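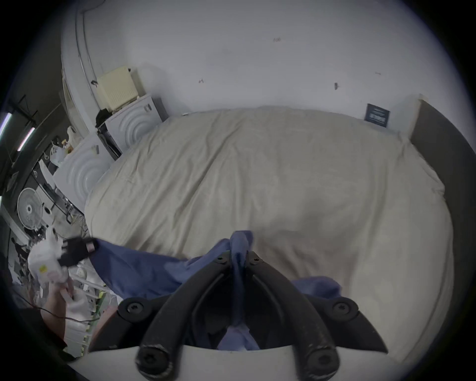

Bed with beige duvet, white wall behind.

February 5, 2018
By Neema Koech, Mokport Technical Publications

Section 4. Pairing the Skurik Tire Pressure Display

This section applies to displays with part number 2567. Park on level ground, set the parking brake, and let the tires cool before you begin.

1. Turn the ignition to ON. Do not start the engine.
2. Press and hold MENU until the wheel symbol flashes.
3. Unscrew the valve cap at the left front wheel.

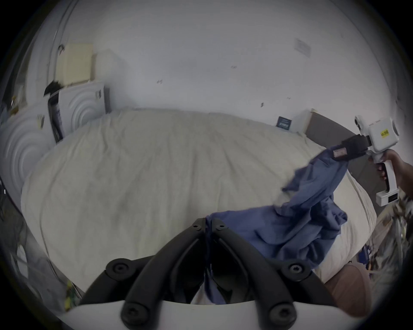 Each valve stem must be clean before the sensor is fitted. Wipe the threads with a soft, lint-free cloth. Clothing should not be used for this purpose; a sewn-in tag, such as the small pink-and-white one on the blue garment, can catch on the thread and leave fibers under the seal.

4. Screw the sensor on by hand until it stops. Do not use pliers.
5. Wait for the tone. The display shows the pressure for that wheel. 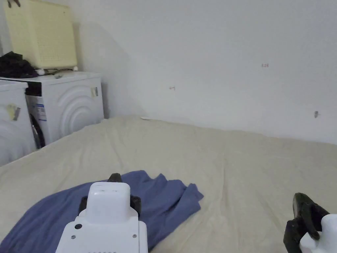 6. Repeat steps 3 to 5 for the right front, right rear, and left rear wheels, in that order.
7. Press MENU once to save.

Note: If no tone is heard, move the vehicle forward some 200 feet and repeat step 5. Radio equipment nearby may delay the signal.

CAUTION: The display does not replace a manual pressure check. Check all tires, including the spare, with a gauge every 1000 miles and before any long trip.

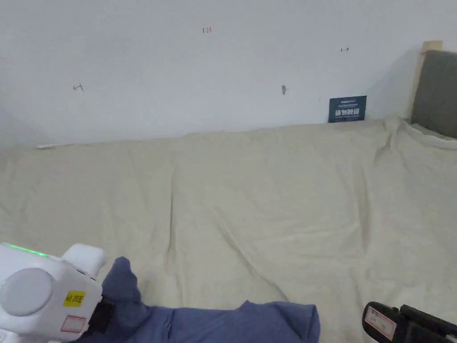 Pressure limits are set at the factory. To change them, refer to Section 5 and to the label on the driver's door pillar. Never set the lower limit below the value given by the vehicle manufacturer.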